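Getting a house ready for viewings: tips from the Nodstead office

Updated 31st January

Most sellers ask us the same thing before the first viewing: what is worth doing and what is a waste of a weekend. These notes come from our own rounds of houses on the Jollon side of town, where a good share of the stock went up in 1916 and has been altered by every owner since.

Front door and hall
Wash the door with warm water and a little washing-up liquid, then dry it with an old towel. Polish only the handle and the letterbox. If the door sticks, rub a candle stub along the edge before you reach for the plane - April usually shrinks it back on its own. Take the coats off the hooks, all of them, and put them in the car.

Kitchen
Clear the worktops down to the kettle. Descale the kettle while you are at it: equal parts white vinegar and water, bring to the boil, leave for an hour, rinse twice. Limescale round the base of a tap comes off if you wrap it in a cloth soaked in the same mix, but don't do this on brass or on natural stone.

Empty the cupboard under the sink. Buyers open it to look for leaks, and a jumble of bottles makes them think you are hiding one. Wipe the pipe joints and put a sheet of clean lining paper down.

Loose hinges are a five-minute job. Take out the screw, push two matchsticks and a dab of wood glue into the hole, snap them off flush and put the screw back when the glue has gone off.

Bathroom
Old sealant is the first thing Godelieve Dewulf looks at when she values a house. Cut it out with a sharp knife, clean with methylated spirit, and let the joint dry overnight. Fill the bath before you run the new bead and leave the water in until the sealant has cured.

Windows and light
Clean the insides on a dull day so the glass doesn't dry in streaks. Newspaper still works. Put the same colour of bulb in every fitting in a room, and swap any that flicker. Net curtains can go in the wash at 30 degrees and be hung up damp.

Garage, shed or workroom
Sweep from the back to the door. Get everything you can off the floor and leave the bench top as bare as it will go.

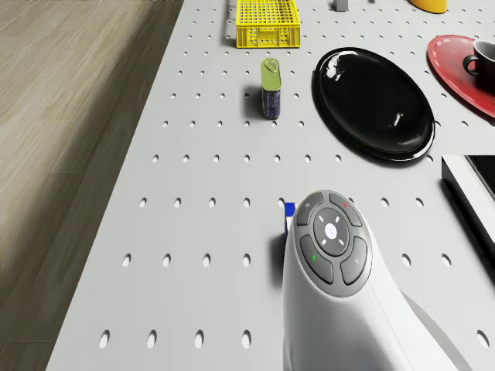
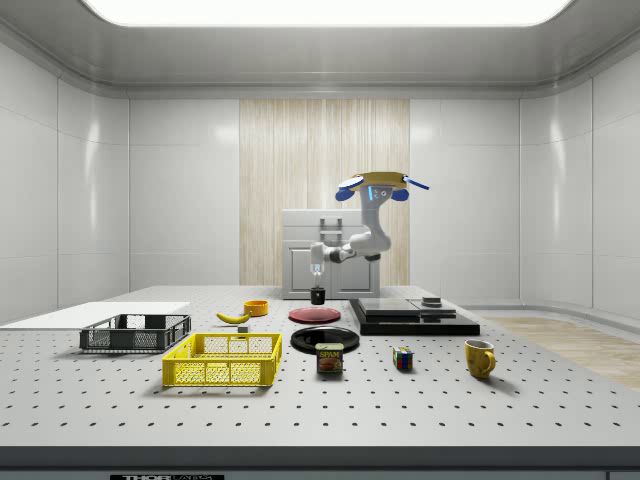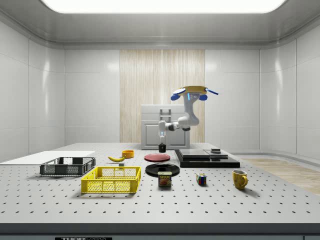 Oil spots on concrete want cat litter, ground in with your heel and left overnight. Label the keys to any outbuilding and hang them indoors by the back door.

On the day
Open the windows for 16 minutes or so before people arrive, then shut them and put the heating back on. Take the dog out. Leave the loft ladder where we can reach it.

Gerrit Claeys keeps a box of spare bulbs, picture hooks and filler at the office, and sellers are welcome to help themselves. Dust sheets can be borrowed for 7 days against a deposit of 50 pounds.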